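Gallirine Dish Soap Concentrate, three months in

The Gallirine bottle says one squirt does a full sink. I have heard that from every concentrate I've bought, so I kept my expectations low and my old Dendero soap under the counter.

The soap costs more up front. A 266 ml bottle is meant to replace a big jug, and the label promises 50 sinks. I got nowhere near that. One squirt gave me thin suds that died before I reached the pans, and by March I was using two every time, three after anything with cheese. At two squirts the savings are gone.

It does rinse clean, I'll give it that. No film on glasses, and the smell (a faint lemon) doesn't hang around on plates the way Dendero's does. On baked-on grease it was no better than the cheap stuff, and an overnight soak did most of the work.

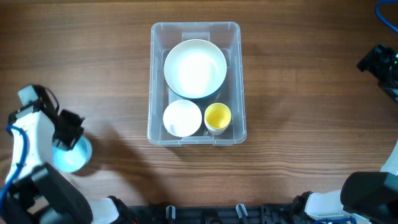
Dishes in a clear plastic bin on a wooden table.

The pump is my real complaint. It clogged twice, and both times I had to run it under hot water and poke at the tip with a toothpick. The refill pouch is supposed to fix the waste problem, but the spout is wider than the neck of the bottle, so you pour slowly or you lose some down the side.

My hands were dry either way. "Gentle" on the front of a soap bottle doesn't mean much to me anymore.

Two and a half stars. I'll finish the pouch and go back to Dendero unless Gallirine changes the pump.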